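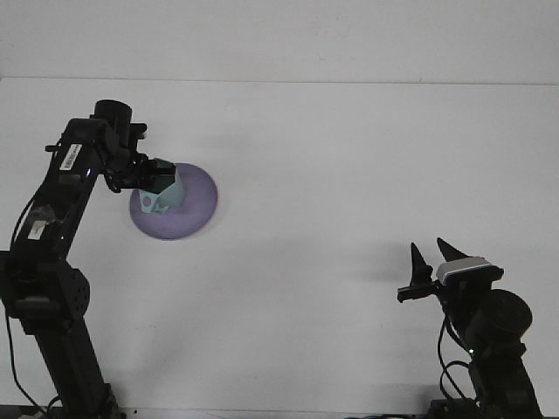

The winter walk-through at Vamolholm covers the ground floor, the stairs, the boiler room and the outside exits. Items are marked OK, FIX or WATCH. FIX means it needs to be done before the next walk-through in November, unless the comment gives a shorter time. WATCH means leave it alone and look again. As a guide to WATCH, a thin darker line where a tabletop meets a wall is the kind of thing we note under work surfaces. A line like that gets a WATCH until somebody has run a finger along it and checked for crumbs, damp or movement. If it wipes clean, change it to OK.

Vamolholm Community Workshop
Building safety checklist, ground floor and services
Walked Jan 23, 2020
Inspected by: Emmett Baptiste
Building contact: Diarmuid Egan

EXITS AND STAIRS

Main entrance opens fully from inside without a key
OK
Closer is a little fast. Not enough to catch anyone.

Side exit to parking lot clear inside and out
FIX
Clear inside. Outside, the recycling bins were pushed up against the door and it opened only partway. I moved them to the fence. Please paint a line on the pavement and keep them behind it. Same comment as last time.

Exit signs lit
OK
The one over the side exit is dimmer than the others but readable from the far end of the hall.

Emergency lights come on at test button
FIX
Front hall and stairs came on right away. The unit outside Room 123 flickered and went out. Battery is probably done. Stasiv can replace it when they come for the alarm panel, no need for a separate visit.

Stair treads and nosings secure
WATCH
Third step from the bottom, left side, has a nosing screw standing proud. I turned it back in. If it comes out again the hole needs to be plugged and drilled fresh.

Handrails firm on both sides
OK

Nothing stored under the stairs
FIX
Folding chairs, a box of holiday lights and a rolled carpet. All of it has to go. The space under a stair is not a closet even though it looks like one.
Diarmuid: Chairs moved to the store room the same afternoon. Carpet is going to the dump. I'm asking who owns the lights.

FIRE EQUIPMENT

Extinguishers in place and on their hooks
FIX
The 5 lb unit in the kitchen was on the floor behind the door. The bracket had pulled out of the drywall. Rehang it on a stud, or use a proper anchor. Top of the extinguisher should be within easy reach of a short person.

Gauges in the green
OK

Tags current
WATCH
All current, but they all run out before the next walk-through. Book the service early.

Smoke alarms tested
OK
Tested from the panel with Diarmuid listening at the back. He heard it in the restroom with the fan running, which was the weak spot before.

Alarm panel shows no faults
FIX
One fault light, labeled as a loop fault on the rear zone. Stasiv has been called. Until it's cleared, whoever locks up should walk through the rear rooms before leaving. Put a note on the panel so people know the light has been reported.
Diarmuid: Note is up.

Evacuation map posted and correct
FIX
The map by the main entrance still shows a door between the hall and the store room. That door was walled over. Print a new one. Mark the meeting point at the far corner of the lot, away from the bins.

ELECTRICAL

Breaker panel closed, labeled and clear in front
FIX
Closed and labeled. The labels are in pencil and two of them can't be read. A floor polisher was parked in front. Nothing at all should be kept within 40 inches of the panel door. I taped off the floor.

Extension cords not used as permanent wiring
FIX
Room 123 has a brown household cord running behind the bookcase to a space heater. I unplugged it. A heater goes straight into a wall outlet or it doesn't get used. The cord was warm to the touch near the plug. I would throw it away.
Diarmuid: Cord is in the trash. I cut the plug off first so nobody rescues it.

Outlet covers intact
WATCH
Hairline crack in the cover by the piano. No piece missing. A new cover is cheap, so do it when you have the tool bag out.

GFCI outlets trip and reset
OK
Kitchen and both restrooms. The one in the men's room needs a firm push to reset.

KITCHEN

Stove shutoff can be reached without leaning over burners
OK

Hood filter clean
FIX
Greasy. It comes out with two clips and can go in the dishwasher. It was put in backward last time, so look at the arrow.

Hot water not scalding at hand sink
FIX
Too hot to keep a hand under. Grukow set the water heater when they serviced the boiler, and I think they turned it up then. Ask them to bring it back down and to add a mixing valve if the dishwasher needs the higher setting.
Diarmuid: Grukow can come next week. I have put a sign over the sink.

Floor dry and mats flat
WATCH
Mat by the dishwasher curls at one corner. I turned it around so the curl faces the wall.

Knives and sharp tools put away
OK

Cleaning products in original bottles
FIX
Spray bottle of something clear under the sink, no label. Smelled like vinegar but I'm not going to guess. Dump it and start over with a labeled bottle.

WORK SURFACES AND FURNITURE

Tabletops clean, no chips or lifting edges
OK
One table in the hall has a rough spot on the underside where gum was scraped off. Sand it if you have time.

Tables against walls: joint checked
WATCH
See the note at the top. The long table in the craft room had glitter in the joint and nothing else. The one next to the kitchen hatch felt slightly damp at the left end. It could be from mopping. Pull it out and leave it overnight, then feel the wall.
Diarmuid: Pulled it out. Wall was dry in the morning. I'd still like to look again after a wet week.

Folding table legs lock
FIX
Two tables with a leg that doesn't click. Both are tagged with red tape. Don't put them back in the stack. We bought these from Florkance and they will send the lock parts if you give them the code off the underside. It takes them a while.

Shelving fixed to wall
FIX
Tall unit in the store room is standing free. It is loaded at the top and nearly empty at the bottom. Move the paint cans down today and fix it to the wall when you can.
Diarmuid: Paint moved. I need brackets.

BOILER ROOM

Door locked, key available
OK

Room free of storage
OK
Much better than it was.

Carbon monoxide alarm present and tested
OK
Loud.

Service sticker from last visit
OK
Grukow, November. Next visit is on the calendar in the office.

Visible leaks
WATCH
White crust on the union above the pump. It was dry. I circled it with marker so we can tell if it grows.

OUTSIDE

Walkways salted, no ice
OK
Salt bucket at the front door is nearly empty. The scoop is missing and people are using a coffee mug.

Lot lights working
FIX
Pole light nearest the street is out. This is the one people walk under to get to the bus. Please do this one first.

Gutters over doors
WATCH
Drip over the side exit, just where people step. It will freeze there. Salt it each morning until the gutter can be cleared from a ladder in dry weather.

Ramp surface and edges
OK
Some grit has worn off the strip in the middle. Still has grip with wet shoes.

DO THESE FIRST

Street side pole light
Alarm panel fault, rear zone
Hot water at kitchen hand sink
Store room shelving to wall

Leave a copy of this list in the office binder and write the date next to each FIX as it gets done. I don't need an email for each one. If Stasiv finds that the loop fault is a wiring problem, call me, as that changes what we say about the rear rooms. The spare key for the panel is back in the lockbox. The lockbox code hasn't been changed in 3 years and should be.

Emmett Baptiste

Added by Diarmuid: Lights under the stairs belong to the choir. They are picking them up.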